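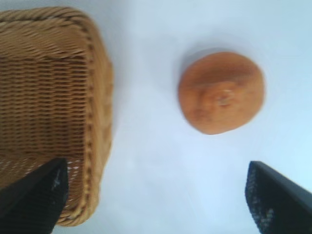
A word about passwords (and a small favour to ask)
2018-04-08

Most of you will have had our email last month about moving everyone at the Unwood office over to the new password manager, and I'm happy to report that the move has gone far more smoothly than I feared it would when we first pencilled it in back in September. Thank you all for being so patient, particularly the folks in accounts, who had the misfortune of going first and found every rough edge on our behalf!

A few bits of housekeeping while I have you. The minimum length for your master password is now 14 characters, up from whatever you were using before, and I know that sounds like a lot to type before your first coffee. A short string of unrelated words does the job nicely and is a good deal easier to remember than your old favourite with a dollar sign swapped in for the S. Please don't use the same one for your home email or your banking, however fond of it you've become.

We're still seeing those messages that claim to come from the Banov courier service, asking you to "confirm your mailbox" before a parcel can be released. Our filter caught around 410 of them in the last fortnight, but a handful did slip through to the Brillevstead branch. If one lands in your inbox, leave the link alone and forward the whole thing to the help desk as an attachment. And if you've already clicked, do please ring us straight away, even if you feel a bit silly about it. We've all had a morning like that (mine involved a very convincing library fine) and we'd much sooner hear early.

Now for the favour. There are still three shared logins in use for the old stationery ordering site, and we'd love to close them off before the end of the month. If your team relies on one, drop us a line with the names of the people who need access and we'll set up proper accounts for each of them. It takes five minutes at our end, and you're welcome to pop by the help desk if you'd like a hand getting signed in.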